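기차 시뮬레이터에 빨리 감기는 필요 없다

요즘 시뮬레이션 게임 게시판에 가면 꼭 올라오는 요청이 하나 있어요. 철도 시뮬에 빨리 감기를 넣어 달라는 거요. 역과 역 사이가 너무 길다, 퇴근하고 나면 한 시간밖에 없는데 숲만 보다가 끝난다, 뭐 그런 얘기죠. 이해는 합니다. 저도 직장 다니고, 저도 졸립니다. 그런데도 저는 이 기능에 반대하는 쪽이에요. 그것도 꽤 강하게요.

제가 요새 붙들고 있는 건 '솔컴 지선'(Solcombe)이라는 작은 게임입니다. 역이 12개, 완주하면 게임 시간과 현실 시간이 똑같이 흘러가는 단선 노선이에요. 언덕 있고, 건널목 있고, 교행 대기 있고. 처음 2월에 샀을 때는 저도 세 번째 역에서 껐어요. 맞은편 열차를 기다리는데 진짜로 아무 일도 안 일어나더라고요. 신호는 빨갛고, 비는 오고, 와이퍼만 왔다 갔다 하고. 내가 돈 내고 뭘 하고 있나 싶었죠.
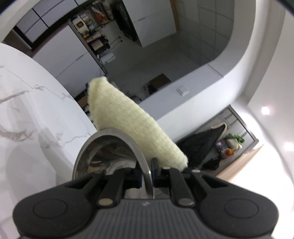
그런데 며칠 지나니까 이상하게 그 대기 시간이 생각나는 거예요. 다시 켰습니다. 이번에는 시간표를 옆에 놓고요. 그랬더니 같은 정차가 완전히 다르게 느껴졌어요. 저쪽 열차가 2분 늦으면 나도 늦고, 내가 늦으면 다음 교행역에서 또 누가 늦고. 그걸 어디서 만회할지 머리를 굴리게 되더라고요. 내리막에서 조금 벌 수 있을까, 아니면 다음 역 제동을 늦춰 볼까. 기다리는 동안 머릿속은 제일 바빴던 거죠.

빨리 감기가 있으면 이게 통째로 사라집니다. 버튼 누르면 신호는 초록이 되어 있고, 지연은 그냥 화면 구석의 숫자로 남아요. 늦었다는 느낌이 없는데 만회할 마음이 생기겠어요?

물론 "안 쓰면 되잖아"라는 반론이 있습니다. 옵션이니까 싫은 사람은 안 누르면 된다고요. 저는 이 말을 별로 안 믿어요. 제 의지력을 제가 아니까요(밤 11시의 저는 누릅니다, 무조건 눌러요). 그리고 더 큰 문제는 만드는 쪽이에요. 다들 건너뛸 구간이라고 생각하면 누가 그 구간에 공을 들이겠습니까. 예를 하나 들자면, 몇 년 전에 나온 '부나릭 산악선'(Bunarik)이 딱 그랬어요. 업데이트로 빨리 감기가 들어간 다음에 나온 확장 노선은 역 주변만 그럴듯하고 중간은 같은 나무를 복사해 붙여 놓은 수준이었거든요. 같은 헛간이 한 노선에 몇 번씩 나와요. 제작자를 탓하기도 어렵죠. 어차피 안 보고 지나갈 테니까.
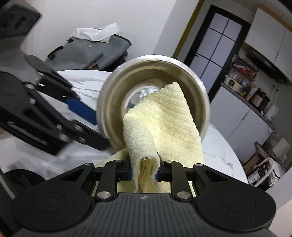

소리도 그래요. 저는 철도 시뮬의 절반은 소리라고 생각하는 사람입니다. 레일 이음매 넘어가는 박자, 언덕에서 엔진이 힘겨워하는 음, 터널 들어갈 때 확 닫히는 느낌. 속도계를 가리고도 이음매 소리로 속도를 짐작할 수 있게 되는 순간이 있는데, 그게 저한테는 이 장르에서 제일 짜릿한 순간이었어요! 점수도 업적도 안 뜨는데 혼자 방에서 웃었다니까요. 그건 심심한 구간을 제 속도로 여러 번 지나 봐야 생기는 감각이라, 네 배속으로는 못 배웁니다.

그럼 시간 없는 사람은 하지 말라는 거냐. 그건 또 아니에요. 저는 빨리 감기 말고 중간 저장이랑 구간 운행을 제대로 넣어 달라고 하고 싶어요. 솔컴 지선은 역마다 저장이 되고, 시나리오를 열두 역 전부 말고 서너 역만 잘라서 시작할 수도 있어요. 저는 평일에 그렇게 합니다. 저녁 먹고 두 역, 이를 닦기 전에 한 역 더. 시간을 압축하는 거랑 나눠서 쓰는 건 저한테는 전혀 다른 일이에요. 책을 하루에 한 장씩 읽는 사람한테 요약본을 들이밀면 좀 서운하잖아요.

화물 쪽은 사정이 좀 다르다는 것도 인정할게요. 크비아트코프스키(Kwiatkowski)라는 팀이 만든 화물 시나리오를 해 봤는데, 조차장 앞에서 한없이 서 있다가 결국 진입 허가가 안 나고 끝나더군요. 이건 긴장도 뭣도 아니고 그냥 버그에 가까웠어요. 기다림에도 내용이 있어야죠. 뭘 기다리는지, 언제쯤 풀릴지, 그동안 내가 할 수 있는 게 있는지. 이게 비어 있으면 저라도 배속 버튼을 찾습니다. 다만 그때 고쳐야 할 건 시나리오라고 봐요.

이 얘기를 동호회 게시판에 짧게 올렸더니 댓글이 제법 달렸는데, 반쯤은 저를 꼰대 취급했습니다. 뭐, 각오는 했고요. 그중에서 계속 마음에 걸린 게 하나 있어요. 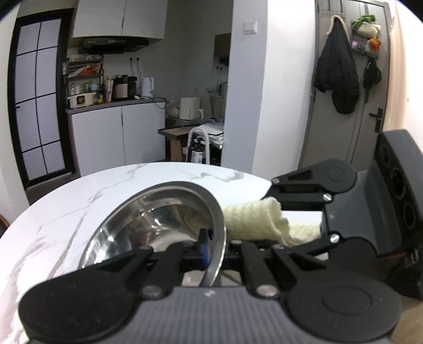 심재인 님은 자기는 빨리 감기 덕분에 이 장르에 남았다고 했습니다. 처음에는 배속으로 노선을 한 바퀴 훑고, 마음에 든 구간이 생기면 그제야 제 속도로 다시 달린다고요. 처음부터 전부 실시간이었으면 첫날 환불했을 거라고 하더군요. 저도 첫날 세 번째 역에서 껐던 사람이라 이 대목에서 할 말이 좀 궁해졌어요.

그래서 조금 물러서 봅니다. 한 번 완주한 노선, 혹은 점수가 안 남는 견학 모드에서만 배속을 허용하는 정도라면 저도 찬성할 수 있을 것 같아요. 기본 운행에는 여전히 반대고요. 에시 알하산 님은 그것도 너무 관대하다고 했는데, 그 논쟁까지 시작하면 오늘 밤 열차를 못 몹니다. 여섯 번째 역에서 저장해 둔 게 있거든요, 4분 지연인 채로.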